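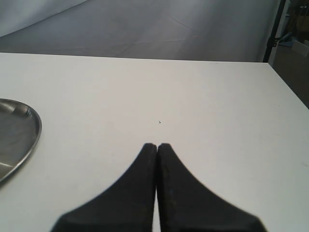
Re: [border-watch] Hunutgate shelling, who fired first

Veronika, quick one before my train. Inline because I'm lazy.

November 17, 2021, Veronika Dudás wrote:
> The Hallirent bulletin says the shelling at Hunutgate was answered
> within minutes and that all 20 rounds came from the north bank.
> It also gives 3,000 people displaced. Do we trust either number?
> I'd like to put the first one in the digest tonight.
>
> Also, is the Ledesma crossing open or not? Two sources, two answers.

First number, no. Not tonight anyway. The bulletin has one source for the direction of fire and it's the south bank's own press office. They counted 20 impacts, fine, I can live with that. But crater photos I've seen cover 4 of them, and two of those are in a plowed field where you couldn't tell north from Tuesday. I'd write "20 rounds reported" and leave the bank out of it.

The "within minutes" part also bugs me. Monitors at Flandoreo logged outgoing fire from the south BEFORE the first impact they logged. Could be a clock problem, they had one in January. Could be not. Asked them, no reply yet. 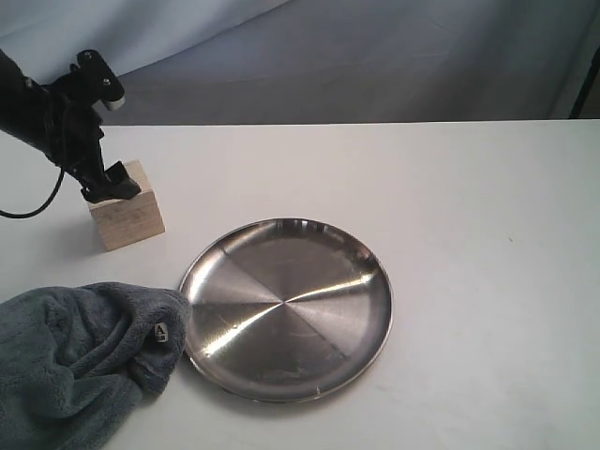 Gripper and wooden block on a white tabletop.

Displaced: 3,000 is the population of the whole district, somebody just copied it over. The school in Flandoreo has registered 137. More will be with relatives so the real figure is higher, but 137 is the only one with a list behind it. Use that and say where its from.

Ledesma: open for trucks going south, closed to foot traffic both ways. Both your sources are right, they're just talking about diferent gates. Might change if the ceasefire talks slip again.

One thing for the digest, please don't call it a "new front." Same two batteries that traded fire in January, same hill. If one of them has moved I'd want to see it first.

Will check mail again when I'm in. If Flandoreo answers you before me, forward it to the whole list pls.

Ming-te Yuen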